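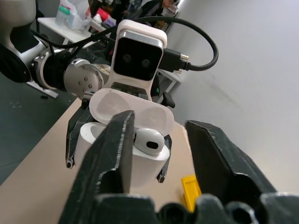 Figure 3. Open earbud case with one earbud seated. The case stands upright on the table, held from both sides, with the lid tilted back.

4.2 Small cases with hinged lids

Of all the everyday objects in the Clernadar set, the earbud case turned out to be our favorite. It fits in a palm, people open and close it many times a day, and it packs a surprising number of small decisions into a few seconds of handling. We recorded 2,147 handling episodes across 116 household objects, and 14 of those objects are cases or boxes with a lid that stays attached.

The case in Figure 3 shows why we treat the lid and the base as two separate regions in our labels. With the lid flipped open, its inner side faces the user and shows two shallow oval recesses. The base is smooth, white and rounded at the corners, so there is little for a fingertip to catch on. A hold low on the sides leaves the slots clear - a hold near the rim gets in the way of the earbuds almost at once.

We label each slot as filled, empty or unclear. The last label matters more than we first expected! In Figure 3 one earbud sits in its slot with the rounded head in view, while the other slot is partly hidden and no earbud can be seen in it. Our labelers marked the first slot as filled and the second as unclear, and we kept that choice in the released files. Earlier sets such as Grusari record only whether a container is open or shut, and for jars and lunch boxes that works very well. For a case this small, what is inside is the interesting part.

Two labelers worked on every episode in this group, and they gave the same lid label in 99 percent of them. Slot labels led to much longer talks. White earbuds in a white case are hard to tell apart from the molding around them, and a glossy lid can pick up bright spots that look like edges. We were delighted to find that the small dark oval on an earbud's head, when it faces the viewer, settled many of these cases right away. The labeling guide from February was revised to mention it, and the same rule now covers the pill boxes and contact lens cases described in Section 4.3.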